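Coltico Gripper Practice Cards, second edition
Reviewed by Nour Hattar, 2026-06-19

I have a drawer of laminated safety advice, most of it written by people who have never had to pick anything up. The Coltico set is 15 cards on a steel ring, meant for anyone working with hand-held grippers, and I'm annoyed to report that I use it.

Card 6 is the one I'd frame. Look at both pads before each session, wipe them, and write down who did it. Dull stuff, but our old rule was "be sensible," which Naheed Shaikh and I had been reading in very different ways. Card 7 covers soft goods: close slowly, stop when the wall starts to give, and log a squashed item as squashed.

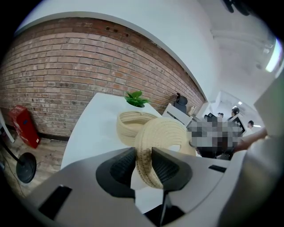 Woven baskets get half a card, which seems mean given how much trouble they cause. The advice is to grip the wall and leave the rim alone. Fine, but I wanted a word on what to do when one rolls onto its side, and Card 13 spends that space on cable ties.

The privacy card is good and short. Tell people nearby before you record, and blur them afterward anyway.

The ring pinches. For a product about safe gripping, that's quite an achievement. Four stars, and I'd buy the refill pack due in July.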